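My Review of the Fladow Plotting Deck (from a Very Messy Romance Writer)

Posted by Serpil Karakaya
Sep 15, 2023

Hello, my lovely readers! So many of you wrote after the last newsletter asking about the box of cards sitting next to my tea while I was working on book three of the Londoño Ranch series, and I promised I would tell you all about it once I'd used it on a whole book. Well, the draft is done (it's a mess, but it's done!), so pull up a chair.

The cards are called Fladow, and they're made by a little stationery company, Hovosum, that mostly does wedding guest books. What you get is 50 scene cards, a set of colored dividers, and a booklet that is supposed to walk you from "they meet" to "they're picking out curtains." I paid for mine with my own money, and I've since bought a second box for my critique partner's birthday, so I suppose you can guess where this is going.

First, the cards themselves. They're thick and a bit toothy, so a pencil grabs nicely and my favorite gel pen doesn't smear. Each one has a space for who is telling the scene, what they want when they walk in, and what they're worried about when they walk out. I love that last line. I have written whole chapters where my heroine bakes something and looks out a window, and filling in that one line has saved me from at least a few of them. (Not all of them. Some of you like the baking.)

Before this I was using a Wernix notebook, and I still adore it for grocery lists and for scribbling dialogue in the car at school pickup, but you can't shuffle a notebook. With book two I moved the barn dance four times and ended up with arrows running up the margins and one very sad sticky note. This summer, in July, I moved the county fair from the middle to near the end in the time it took the kettle to boil. I had all the cards out on the guest bed at that point, and the cat was only a small problem.

Now for the grumbles, and I do have some. The booklet is written for a writer who is a great deal more organized than I am. It wants you to fill out every card before you write a word, and I got as far as card 11 before I gave up and just started chapter one. The deck worked perfectly well that way, so please don't let the booklet scold you. I also wish there were more blanks. Londoño Ranch books have a lot of cousins in them, and by the time everyone had turned up for the wedding I was cutting index cards down with kitchen scissors to match. Hovosum does sell a refill pack of 100, and I'd have ordered it sooner if I'd known it existed, but it's tucked away at the bottom of their shop page under ribbon.

The box is a little flimsy too. The lid on mine split at one corner and is now held together with washi tape with strawberries on it.

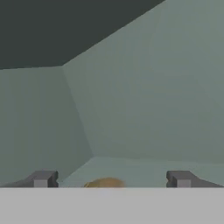

My favorite part of the whole kit is what Fladow calls the pairs spread, where you lay out the hero's scenes on one side and the heroine's on the other and look at what's missing in between. I'd never tried it, and it was a bit of a shock to see that Callum and Josie matched each other nearly beat for beat. They were like those two dark gray gripper fingers, one almost the mirror of the other, face to face with an open gap between them. A gap is lovely in a romance, you want that gap! But mine were so evenly matched that neither one had a reason to give way first. So I took the secret about the letters away from Josie and gave it all to Callum, and suddenly he had something to lose, and the whole creek chapter came pouring out of me in one evening while dinner burned.

If you write mysteries or big sprawling fantasy, I'm not sure this is your deck. The prompts lean hard toward falling in love, and there's a divider labeled "First Kiss" that you'd have to repurpose. For romance writers, though, and especially those of us telling the story from both sides, I think it's well worth having. Readers who like to journal might enjoy it as well. My sister-in-law borrowed a few cards to plan her vow renewal and I haven't gotten them back.

I'm giving it four and a half hearts out of five, with the last half heart held back for that lid. Book three goes to my editor next, and newsletter folks will see the cover before anyone else. In the meantime, tell me in the comments how you keep track of your stories, whether you write them or read them. I'll be over here reading every one with a fresh pot of tea!

Hugs,
Serpil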